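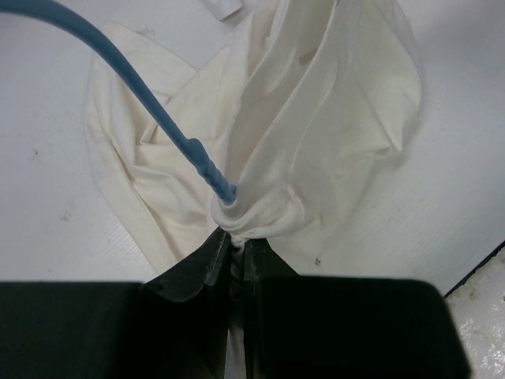
Dobrar, enrolar e atar parece um trabalho pequeno, mas é nele que se perde a manhã inteira, respondeu a Fesport quando lhe perguntámos porque decidiu rever toda a maneira de embalar os seus tecidos. A resposta chegou por escrito e tinha só duas frases. A segunda dizia que os clientes vão notar a diferença já nas encomendas de junho.

A Fesport vende toalhas, panos de mesa e cortinas leves de algodão, na maior parte em tons crus, e trabalha num armazém de dois pisos em Stinduvard. Até agora, cada peça saía dobrada em quadrado, dentro de um saco de plástico transparente fechado com fita adesiva. O saco vai desaparecer para todas as peças com menos de 100 centímetros de largura. No seu lugar fica apenas um cordão, passado à volta do pano e apertado à mão ou na mesa de atar.

A mudança começou com os panos de cozinha, que são a peça mais vendida da casa. Durante a primavera foram experimentadas várias formas de fechar o rolo: com uma tira do mesmo tecido, com elástico largo, com fio de papel e com cordão de algodão. O fio de papel partia-se nas curvas. O elástico segurava bem, mas deixava marca no pano quando este ficava muito tempo na prateleira. A tira de tecido agradou a quase toda a gente na loja, só que obrigava a cortar e coser mais um pedaço para cada peça, e o preço subia.

Ficou o cordão. A empresa encomendou-o à Grarnix, que já lhe fornecia as linhas de costura, e pediu um comprimento único de 40 centímetros para os rolos pequenos. Para as peças maiores haverá um segundo comprimento, que ainda não está decidido. O cordão não leva etiqueta nem selo. A composição e as instruções de lavagem passam a estar numa etiqueta cosida na bainha, onde antes estava só o tamanho.

O ponto mais discutido foi o nó. Um nó muito apertado vinca o tecido e é difícil de abrir para quem tem menos força nas mãos; um nó frouxo abre-se no transporte e o pano chega solto dentro da caixa. Nos ensaios, cada rolo atado foi posto numa caixa com mais 16 iguais e levado de carrinha até à loja da Ghauri, do outro lado da cidade, que vende os produtos da Fesport há vários anos. Na primeira viagem, mais de metade dos rolos chegou com o cordão fora do lugar. Depois disso o pano passou a ser apertado primeiro no meio, e só então se dá a volta com o cordão.

Na loja da Ghauri, as opiniões dividem-se. Os rolos ocupam menos espaço na prateleira e podem ficar de pé dentro de um cesto, o que facilita a reposição. Por outro lado, os clientes gostam de abrir o pano antes de comprar – para ver o tamanho e sentir a espessura – e depois ninguém o volta a atar da mesma maneira. A solução encontrada é simples: haverá uma peça aberta de cada modelo, pendurada ao lado do cesto.

Também os vincos foram tema de conversa. O algodão cru amarrota com facilidade e, apertado num ponto, fica com pregas que partem todas do mesmo sítio. A Fesport recomenda sacudir o pano logo que se tira o cordão e passar o ferro com o tecido ainda um pouco húmido, depois da primeira lavagem. Para as toalhas de mesa, que são mais pesadas, mantém-se a dobra antiga com uma folha de papel entre as camadas.

As cortinas serão as últimas a mudar, porque o comprimento delas dá um rolo demasiado grosso para as caixas atuais. As novas caixas, mais altas, já estão pedidas. Os sacos que restam em armazém serão usados até ao fim, pelo que nas próximas semanas ainda é possível receber encomendas com as duas embalagens misturadas. Quem preferir uma delas pode indicar isso no campo de observações, no momento da compra.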